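Printed circuit board
From the Hosham Home Electronics Wiki, the hobby pages

A printed circuit board, or PCB if you're in a hurry, is the flat piece inside nearly every electrical thing you own, with the wiring laid down on it as thin lines of copper. I've written most of this page myself, so it leans towards what I know, which is old radios and small repairs. Please do add to it!

Before boards

Early sets were wired by hand. Each part was fixed to a metal frame and joined to the next with a bit of wire, and whoever did the joining had to remember where everything went (or have a very good drawing). I've got a valve radio on my bench that was built this way, and it's lovely to look at and horrible to mend - you move one wire and three others come with it.

Printed wiring caught on properly after the Second World War. Once the pattern could be put down in one go, every set came out the same, and the price of a small radio dropped to something ordinary families could manage.

How a board is made

You start with a sheet that doesn't carry electricity, usually glass cloth set in resin, with copper stuck to one or both faces. The pattern you want to keep is covered up and the rest of the copper is eaten away in a chemical bath. What's left are the tracks, or traces if you learned your words from American books like I did. Holes are drilled, some of them get a metal lining so that one side can talk to the other, and those little lined ones are called vias.
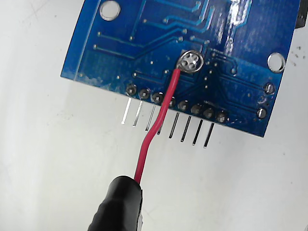 Then comes the solder mask, a thin coat of coloured lacquer that stops solder running where it shouldn't. Green is the usual colour and people argue endlessly about why. I've heard it was easiest on the eyes of inspectors, and I've heard it was simply what the first good resin looked like, and I can't say I trust either story. Red, black, white and blue are all easy to get now.

Layers

The simplest boards have copper on one side only. Two sides is normal for hobby work, and 8 or 12 layers pressed together isn't unusual in computers. Mylene Dela Peña, who runs our Tuesday bench night, once drew up a 12-layer board for a mixing desk called the Ambrosio and says she'd never do it again.

Having one made

You used to need a big order. When I asked Trurkix for a price on the Juna (my little doorbell amplifier), their smallest run was 3,000 boards, and I wanted eight. These days plenty of firms will do a handful and post them to you, and I'd go that way over etching at home, which ruined two of my good shirts.

Old boards

Don't put them in the household bin. There's copper in them and often a little gold, and older ones were put together with lead solder, so wash your hands after handling them. Our September collection took in 3,475 boards, mostly from televisions.

See also: Soldering iron, Stripboard, Valve radio

Last changed Tue 28 March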